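Looking up, looking down
A big tin-lidded room in Zendside, and what it taught me about lights and floorboards

20 January 2021

I have a bad habit in other people's buildings, and it's staring at the ceiling. My kids are mortified by it. So when I finally got upstairs at Hakeren, the long workroom in Zendside I'd been hearing about since last March, I said hello to everyone with my chin in the air and nearly walked into a post.

It's a cracker of a ceiling, though! White corrugated metal, the same sort of thing you'd have on a shed, left on show with the white beams running across it on the diagonal and away to the back of the room. No plasterboard, no fancy timber lining. The light panels are plain rectangles, the kind I remember from school libraries, and I was all ready to be snooty about them (I've spent years telling readers to rip out their fluoros and buy lamps). Then I stood under one with my notebook and could read my own handwriting, which doesn't happen at home after four in the afternoon.

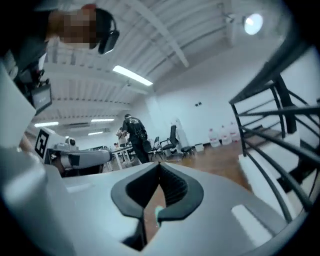 Normunds Juška wasn't having any of my gushing. Wait till it rains, he told me, you won't hear yourself think under that tin, and in his view anyone copying it should spend the money on insulation first and paint second. He also reckons white is the only colour worth putting on corrugated, and that I should stop saying "industrial" as though it were a compliment.

Fair enough. I asked him about the paint and got a good ten minutes on preparation. Wash it, let it dry properly, go over every ridge with a small brush before you bring out the roller, and don't do it in a heatwave. He did 24 sheets on his own place and his neck has never forgiven him.

Down on the boards

After all that craning it was a relief to look at my feet. The floor is wooden planks in a warm reddish brown, and under so much white it does most of the work of making the room feel friendly. I sat down on it almost at once. People do, I noticed, and it's a pretty good test of a floor! At my place we hover on the edges of chairs because the tiles are freezing from May onwards, but give me planks and I'll have my legs stuck out in front of me in old jeans and my cup of tea parked where somebody will kick it.

Youssra El Fassi is firmly on the side of the boards too, and swears by a broom with soft bristles and a barely damp mop. She won't have a steam mop anywhere near timber. I own a steam mop. I kept quiet.

She has rules for working at floor level as well, picked up from years of sewing on the ground: swap positions every 20 minutes, keep your leads to one side, and wear something you don't mind kneeling in. I've been following the first one for a week and my hips are noticeably less grumpy, so I'm passing it on.
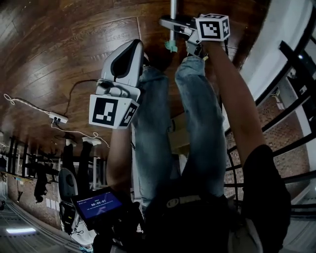 Trying it at home

My own back room is a fraction of the size, with a low ceiling and carpet the colour of porridge, so I'm not going to pretend I can have Hakeren by Easter. I've made a start, anyway. The carpet came up in one corner and there are boards beneath it, darker than I'd like and full of staples (59 in the first strip, I was cross enough to count). Two tins of white ceiling paint are sitting in the laundry.

The lights are the bit I'm still dithering over. I want that even brightness for cutting out fabric and wrapping presents, and I want a lamp for everything else, and my electrician says having both on separate switches is no drama. He's coming next week, if I've moved the bookcase by then.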